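The **Fatcombe Rules** are a set of good-practice guidelines for recording human demonstrations with hand-held grippers, the kind later used to teach robot arms how to pick things up. They cover the condition of the gripper, the choice of workspace, the behavior of the person doing the gripping and, at greater length than any reader has ever asked for, the care of printed markers. The rules are voluntary. They are named after the workshop where they were first pinned to a wall, and they have no connection with any national standards body, although they are written as if they did.

## Background

Hand-held grippers let a person collect manipulation data without having a robot in the room. The operator squeezes, a pair of fingers closes, and a camera keeps track of where the fingers are by reading black-and-white square codes mounted near them. The approach is cheap and quick to learn. It is also easy to do badly for weeks before anyone notices.

The Fatcombe workshop noticed in October, after a training run on folded towels produced a robot arm that approached every towel from slightly beneath the table. The fault was traced to a marker that had been reprinted at the wrong scale by an office printer set to "fit to page." Edith Urrego, then in charge of the recordings, wrote a single sheet headed "Things We Will Stop Doing." It had eight entries, two of which concerned the printer.

The sheet was passed to a second group at Zosley, where Nii Sulemana rewrote it in the language of a formal standard. "Stop waving it around" became "The operator shall avoid unnecessary acceleration of the end effector." Both versions are still in circulation. The first is the one people read.

## Scope

The rules apply to recordings made with one or two hand-held grippers at a fixed work surface. Mobile work, such as opening refrigerators or following a cat, is excluded. An annex on outdoor use was drafted, rained on and withdrawn.

## Main provisions

The current text has seven sections. The ones most often cited are summarized below.

### Markers

Every marker must be printed at the stated size, on matte stock, and glued flat. Where the markers are carried on a cube, each visible face must bear a different code, so that the software can tell which way the cube is turned. A marker with a lifted corner is to be replaced and may not be smoothed down with a thumb. Section 2 uses the word "thumb" more than any other word of its length, a reflection of how most markers meet their end.

Operators are also told to keep their hands below the cubes and off the printed faces. Long sleeves should be pushed up or held back if they tend to slide over a code. A marker that cannot be read contributes nothing to the recording, and the software is under no obligation to mention it.

### Work surface

The table should be steady and large enough that the object can be set down without leaving view. Plain surfaces are preferred for calibration, while ordinary ones are preferred for the recordings themselves. Early drafts called for a bare matte board in all cases. This was dropped when Natália Valente pointed out that the robots were meant to end up in kitchens and offices, few of which have been cleared for their benefit. The present wording allows "such everyday articles as would normally remain," provided they are out of reach of a careless elbow.

Tables beside stairwells or open drops are permitted. The rules ask only that small, round objects be kept away from that side.

### Objects

Rigid objects come first in the suggested order of work, followed by hinged ones, then soft ones. Bags, wrappers and cloth are put last on the grounds that they have no fixed shape and seem to take pleasure in it. For soft items the rules recommend:

- closing the fingers slowly, until the item stops shifting
- lifting it just clear of the surface before carrying it anywhere
- pausing at the top of the lift
- setting it down in a different position each time, without tidying it first

The last point is widely ignored. People straighten things. A recorded set in which every wrapper begins the day neatly squared to the table edge will produce a robot that is helpless before any other kind of wrapper, and Section 4 says so in bold type.

### Operator conduct

An operator should work for no more than 20 minutes before resting. Tired hands drift, and the drift is recorded as faithfully as everything else. Operators should face the work and refrain from pointing at things with the gripper during conversation. This final clause was added at the request of Severino Toledo, who had spent an afternoon labeling what he took to be a new kind of grasp.

Failed attempts are to be kept and marked as failures. The rules are firm on this, since a folder holding nothing but successes suggests either a gifted operator or a delete key.

### Surroundings

Cables on the floor should run along walls or under furniture where possible. Passersby are allowed in the background. The rules do require that people nearby be told when a camera is running, and that anyone who objects be left out of the published data. Screens and papers in view should hold nothing that their owners would mind seeing again.

## Adoption

Jerkine, a small maker of gripper parts, prints a shortened version on the inside of its boxes, where it is generally found after the box has been cut open through the middle of Section 2. The Appiah training course uses the full text and has trainees repeat one soft-object task over 20 times, chiefly to show them how different their first and last attempts look.

Compliance is self-declared. A group that follows the rules may say so in its documentation, and a group that does not may also say so, though this is rarer.

## Criticism

The most common complaint is that the rules were written around one design of gripper, with two curved fingers and a marker cube at the base of each. Users of other designs have had to guess how the marker section applies to them. Zinhle Makhubela has argued that the advice on slow closing makes for tidy recordings and timid robots, and that people handle packaging far more roughly in daily life than the rules would like. Her proposed replacement for the clause reads, in full, "Pick it up."

Others object to the length of the marker section, which now takes up more room than the other six sections together. A motion to trim it was put forward at Zosley and produced an eighth page.

## Revision

Changes are discussed once a year. Proposals must be sent in writing and should name the section they concern. Those about the printer are collected separately.

## See also

- Fiducial marker
- Learning from demonstration
- End effector
- Grasping of deformable objects

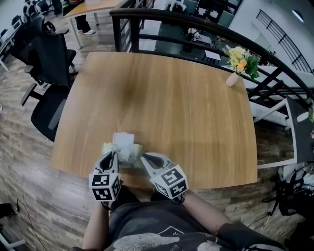 *A soft item held just above a tabletop with a hand-held gripper, hands below the marker cubes.*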